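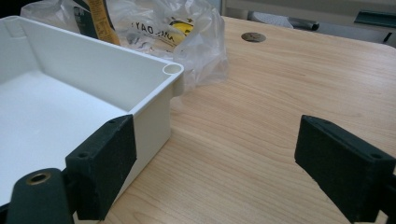 White plastic box, open top, with a corner post for a screw.

Hornby couples get a say on photo rules at the old pier

Sunday sessions on the pier are back on for wedding and engagement photographers, at least through October. The harbor office put the new rules up on its board early this morning and by lunch the phones at Telden were going nonstop. Telden is the booking outfit that runs the permits for the waterfront. They've got one line. It was busy.

Short version first. You need a permit if you bring a paid photographer onto the pier, the boathouse steps or the grass behind the bandstand. You don't need one for phone pictures, family snaps or anything shot from the public sidewalk. Permit costs 20 dollars and covers one hour. You can book two hours back to back but only on weekdays.

The group limit is the part people are mad about. It used to be as many as could fit. Now it's four people to a session out on the pier itself, photographer included, and 20 on the grass. So the couple, the photographer and one more. Could be an assistant, could be your mom. A lot of couples who already booked had bigger plans than that, whole wedding parties lined up along the rail, and they have been told to move to the grass or take a refund.

Why the change? The pier got crowded over the summer. On one Sunday in peak season there were three wedding parties, a maternity shoot and a fishing club all on it at the same time, and the people who fish there had had enough. They turned in a petition with 1355 names. Plenty for a town this size. A second petition, from photographers and a few florists, came in a week later with 111. The harbor office says it read both.

Also new:

No smoke bombs. No confetti, paper or otherwise. Dried petals are OK on the grass if you pick them up after.

Light stands have to be weighted. Sandbags are fine, and Telden will lend them out if you ask when you book. One umbrella went in the water back in spring and took a flash with it, and it is presumably still down there.

Drones stay banned, same as before.

Dogs yes, on a leash.

Golden hour slots, the ones that end at sunset, now go by drawing. You put your name in by noon on the Friday of the week before and get a message that evening. Before this it was first come first served at midnight and the same few studios got nearly every one, which was a sore point with the newer people in town. Fonum, the biggest studio on the waterfront, says it has no problem with a drawing but wants the results posted where everybody can see them. Telden says it will look at that.

Weather is handled differently now too. Under the old system a rained out couple lost the fee. Now you get one free move to any open slot in the same season, as long as you call at least an hour ahead. Wind counts if the flag at the harbor office is up. Fog doesn't count. Several photographers pointed out that fog makes for some of the best pictures you can get out there, so no complaints on that one. Gray days in general are easier on faces than hard noon sun, and the slots from 11 to 2 have always been the last to go for just that reason.

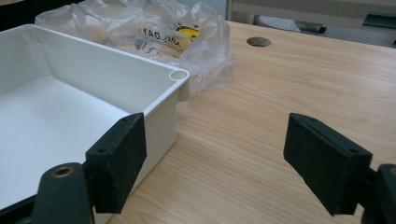
Open white box on a light wooden table.

The Akgül studio, up the hill from the harbor, shoots mostly engagements and was the first to switch its bookings over. It has moved its bigger groups to the grass and says most couples were fine with it once they saw samples. You still get the water behind you, and the bandstand if you turn around. The light comes in lower through the trees and there's a bench. What you lose is the long line of the railing, wich is what everybody has pinned to their boards.

Its advice for anyone stuck with the limit of four: do the couple pictures on the pier first, half an hour, then walk back and meet the rest of the group on the grass. That takes two permits if you run past the hour, so watch the clock. Wear shoes you can walk in for the planks, and bring the nice pair in a bag. Heels go right between the boards.

Fonum is doing something similar and has put together a shorter package built around the one hour slot. The studio wouldn't give a price for it before the weekend.

Not everyone is sold. One photographer posted on the town page that the limit kills the family shot, the one with grandparents, and that nobody's grandmother should have to stand in wet grass for a picture. The reply under it, from one of the fishing crowd, was that grandma is welcome on the pier any time she likes with a rod. It went on from there for a good while and comments are now closed.

The harbor office says the rules are a trial. They run until the end of October and then get looked at again over the winter, with a public meeting before anything is made permanent. No date for the meeting yet. It'll be in the evening and it will be in the boathouse unless the heat is still out, in which case the school.

If you already hold a booking: check your messages, including spam. Telden wrote to everyone with a slot on the pier, and a few of those bounced. You have to answer if your group is bigger than four. No answer and the booking gets moved to the grass automaticaly at the same time of day. Refunds go back to the card you paid with and take a week or so.

If you don't have a booking and want one, the calendar opens again at 8 a.m. on Sunday. Weekday mornings are wide open. Evenings will go fast, apart from the sunset ones in the drawing. Keep the permit on you, on paper or on your phone, as somebody from the harbor office will be walking the pier on weekends and will ask to see it. First time without one is a warning. After that you're done for the season.

Parking is unchanged. The lower lot closes at dusk.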